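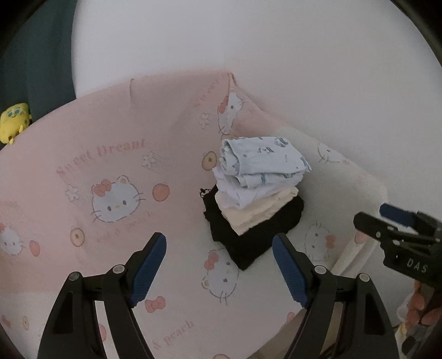

How long do you have to keep a sourdough starter going before you can bake with it? Mine took 10 days, and I'd have binned it on day four if Eun-ji hadn't told me to leave it alone.

15th January

So the loaf happened! I've been going on about it since before Christmas and today I finally got one out of the oven that looked like bread and sounded like bread when I knocked on the bottom. It's a bit flat on one side (I think I flumped it in too fast, the tin was scorching and I panicked) but the crust is lovely and dark and I ate two slices standing up with far too much butter.

Eun-ji Maeng gave me the starter recipe back in July and I stuck it on the fridge and ignored it, which is very me. It's only flour and water, really. You chuck half away each morning and feed it again, and for days it smelt of old trainers and did nothing. Then one morning it had climbed right up the jar and pushed the lid off – I shouted so loudly that next door's dog started barking.

I used the strong white from Grolus, the one in the big paper sack, because the little shop had run out of rye. Might try half and half next time. The dough was wetter than I wanted and it stuck to absolutely everything, including my watch strap and somehow the light switch. Must remember wet hands, not floury ones.

Took a chunk round to Jianhua Lü this afternoon while it was still warm and stayed far longer than I meant to. He had his with plum jam and says it wants more salt, and he's right, annoyingly. I measured it with the wobbly spoon. He also thinks I should leave it in the fridge overnight before baking, so that's the plan for the next one, if I can clear a shelf.

Fed the jar again before bed. Need to buy more flour, and find out whether the discard makes decent pancakes. The tin is still soaking in the sink and it can stay there until morning.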